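Marnley toy library reopens with longer hours and a lot more on the shelves

Families in Marnley have their toy library back! After a summer of packing, painting and carrying boxes up and down Clerkum Street, the doors opened again on Saturday at 10am, and by quarter past there was a queue for the ride-on tractors that went right past the bakery window.

The new home is the old Vandenberghe shoe shop, which has stood empty for 2 years. It has big front windows, a proper ramp for pushchairs and wheelchairs, and a back room where children can try things out before taking them home. The shelves that used to hold wellington boots now hold jigsaws, train sets, dressing-up clothes and more soft toys than one small town could ever wear out.

Membership is open to anyone living in Marnley or the villages along the Keron road. A family can borrow up to four toys at a time and keep them for 30 days, and there is no charge for a lost jigsaw piece (they have a drawer full of spares, and it is surprising how often one fits).
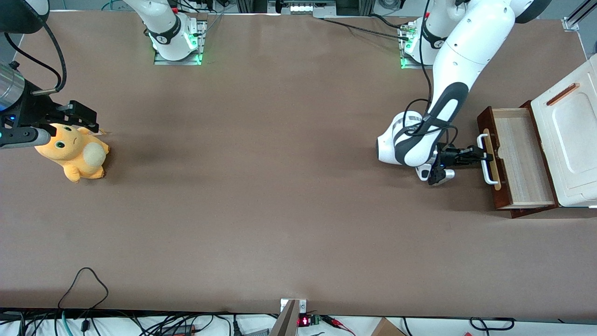 Words: Brynhildur Hauksdóttir
Marnley and Clerkum News | Community

Soft toys were the surprise hit of opening day. The old library hardly lent any, as they were hard to keep clean in a building with one cold tap. The new place has a laundry room at the back, so they can be washed between loans, and children were walking out with bears, rabbits and a very long snake that needed two brothers to carry it.

"We had 296 toys when we closed in June and we've got more than 2,000 now," said Nam-gil Heo, who runs the library. "People kept ringing the bell with another bag. I've stopped parking my car in the garage at home, there's no room for it."

Wooden toys have been popular too, and the repair bench in the corner was busy all morning. Anyone with a wobbly wheel or a doll in need of a new arm can bring it in on a Saturday and have it looked at for free, member or not. Bring the broken bit as well if you still have it.

There is plenty more to come before winter. A swap morning for outgrown bikes and scooters is planned for September, with a story hour for under-fives starting the same month, and the library would love to hear from anyone who can play the piano, having been given one that is nearly in tune.

The library is open on Saturdays from 10am to 3pm, and on weekday afternoons once the after-school rota is filled. Sign up at the desk with something that shows your address. Donations of clean toys in working order are welcome at the side door, but please, no more space hoppers until the spring.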